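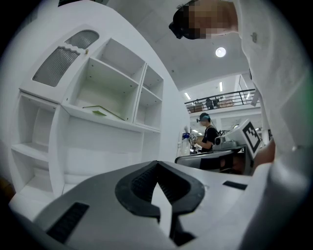

From: Rania Dabbas
To: Podura swap & share list
Date: December 2022
Subject: Re: [podura-swap] white shelf unit, still going?

Hi all, sorry for the slow answer, been flat out.

Yes still going. Zohreh had first dibs but it won't go up her stairs, so back on the list it goes. Answers to Musa's questions in with his message.

On Friday Musa Uzor wrote:

> Rania, is the white shelf thing still available? We're after
> something for the kids' end of the lounge, mostly library books
> and the colouring-in gear. A few questions before I borrow the
> trailer:
> Is it all square compartments or different sizes? Some of our
> picture books are massive.
> What's the grey bit on the front?
> Does it come apart?
> And how much do you want for it?

Different sizes. There's a large cubby up top, a wide one under it, then two narrow ones on the right, one over the other. More cubbies round the left side, the lower one has a bit of a shelf that sticks out. Big picture books should go flat in the wide one no worries, that's where the green one is sitting. Standing up I woudn't like to say, measure your tallest and I'll check it against the big cubby.

Grey bit is a panel made up like a window, ribbed, rounded at the top, with white round it and a little scalloped edge. Tiny knob near it. Kids will fiddle with the knob. Mine did for two years straight.

The outer side is curved, so don't plan on jamming it hard into a corner that side. Lucienne had it in a corner before us and lost a whole sock collection down the gap.

Comes apart, I think. We got it in one piece and never tried. There are small screw holes inside the big cubby if that tells you anything, it doesn't tell me much. No instructions, they went in the recycling two moves ago. If someone knows this kind of unit please shout. Kiều reckoned it might be a Lesik but there's no label I've ever found so don't quote either of us.

Price is $40. Happy to take it in jars of that plum jam instead, half serious.

Shelves are cleared apart from the green book. Book is NOT included, it belongs to the Montoya Street library and is overdue, will take it back tomorrow when they open, if I remember. Someone remind me.

Pickup only. It's tall and awkward to get your arms round, bring a second person and an old blanket or it'll get scuffed on the trailer. Side gate's unlocked, dog is friendly but will be in the rubbish if you leave the bin lid up. Park on the street please, not the neighbour's drive, we had words about that in March.

Musa you've got first go, let me know by Wednesday arvo. After that it's whoever emails me, off list please so we don't clog everyones inbox again.

Also still have the high chair. Free. Please.

Ta
Rania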